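Sekora Chopsticks — Frequently Asked Questions

Do you sell single pairs?
Yes. The smallest order is one pair, and the biggest box holds 40 pairs. For restaurants please write to Saodah Sitompul.

Are all sticks the same length and thickness?
No. The thickness changes from one model to another, so please check the product page before you order.
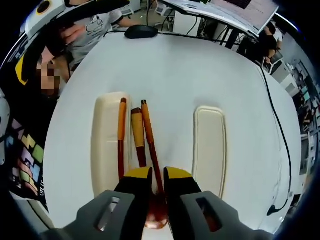 Wooden sticks on a white table.

How do I wash them?
By hand, with warm water and a little soap. Do not leave them in the sink overnight. The dishwasher makes the wood dull — we do not replace sticks which were washed this way.

Can I put oil on them?
You can, but only oil that is safe for food. Put a thin layer and wait 2 hours.

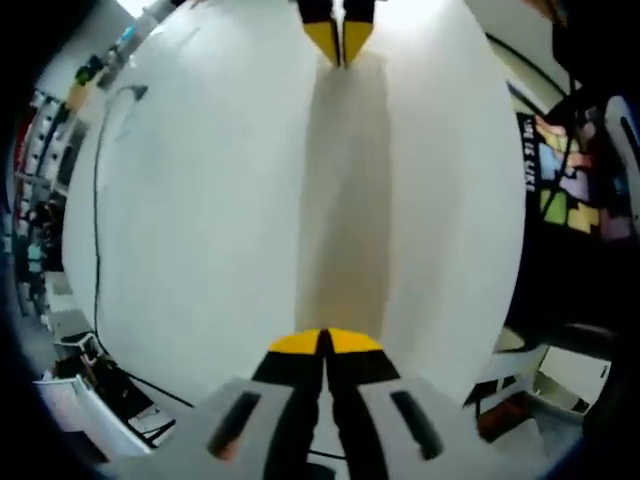 Walnut oil is not a good choice if a guest has a nut allergy.

When do you answer emails?
Every day except Sunday. In November we receive many gift orders and the answer can be slower.

Can I return an open box?
Yes, within 22 days, if the sticks were not used. Kalkidan Gebru takes care of returns.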